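Do You Really Need a Toy Rotation?

6 Mar 2025

My sister-in-law sent me a link in December to a course called the Bramura Method. It costs 292 dollars, it runs over six weeks, and it teaches you how to put most of your child's toys in a closet.

I did not buy it. I did read the free chapter, the sales page and a long thread of comments from people who had bought it, and I have been grumbling about it to my husband ever since, so now it's your turn.

The claim goes like this. Children with too many toys out get overwhelmed and flit from one thing to the next. Put away all but a few, swap them on a schedule, and you get long stretches of calm, deep play. The sales page says "brain-based" four times. It does not say whose brains, or who looked at them.

I've got no quarrel with the basic idea. If the floor is covered in stuff, a kid walks over the stuff. My grandmother knew that and she kept the good blocks on top of the wardrobe. What bothers me is how a bit of grandmother sense gets turned into a system with bins, labels, a printable calendar and a private group where you post your shelf for feedback. Agnes Moen, who wrote the course, has a rule that a toddler shelf should hold exactly six items. Why six? I looked. The free chapter says six is "the number most families find success with," and I would like to know how the unsuccessful families were counted.

Anyway, I tried it. I'm a skeptic but I'm also tired, and our living room was bad. On a Sunday night I packed up nearly everything and left out a short row of things on the low shelf. Monday morning my son looked at the shelf, went to the kitchen, and spent a very long time putting potatoes in a saucepan. Was that deep play? Sure. He did it before the toy rotation too.

By the second week I could see some difference, I'll give it that. Cleanup was faster, and he did go back to the wooden train for longer than usual. But he'd also just gotten over a cold, and it had stopped raining, and we'd been to the park every day. I don't know how anybody running this in their own house could tell which of those did it. The testimonials never mention the weather.

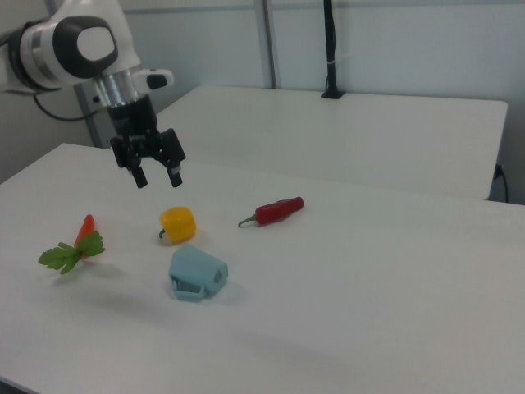

Four little toys on a white tabletop.

The part I really can't get on board with is the sorting. Every toy is supposed to get a category before it goes in a bin: open-ended, closed-ended, sensory, pretend, and so on. I have a plastic cow. It is a pretend toy when it eats the carpet, a sensory toy when it's in the bath and a hammer the rest of the time. I asked about this in the comments and got a very nice reply from a woman named Bronwyn Tawhiri, who said to go with the "primary invitation" of the object. I've read that phrase several times now and I still don't know what bin the cow goes in.

Then there's the shopping. For something that's meant to be about owning less, the course has a lot of links. There's a recommended shelf, recommended baskets for the shelf, and a "starter set" for people who, presumably, got rid of the wrong things. A neighbor of mine did the whole program and ended up with more toys than when she began, plus 15 matching bins. She says she loves it. Her kids seem happy. They seemed happy before, when the toys lived in a heap behind the couch.

If you're thinking about trying this, my advice is to use a cardboard box. Put half of it away, wherever you've got room, and leave it there until you feel like getting it out again. Skip the calendar. If your kid asks for something in the box, hand it over. The course says that giving in to requests "breaks the cycle," but he's two, and he wanted his digger.

I've still got our box in the hall closet. I meant to swap it last week and forgot, and so far there have been no complaints from anyone except me, when I couldn't get to the vacuum.

Next time I'm going after sleep-training clocks, so if you've got one that works, tell me now and save me the money.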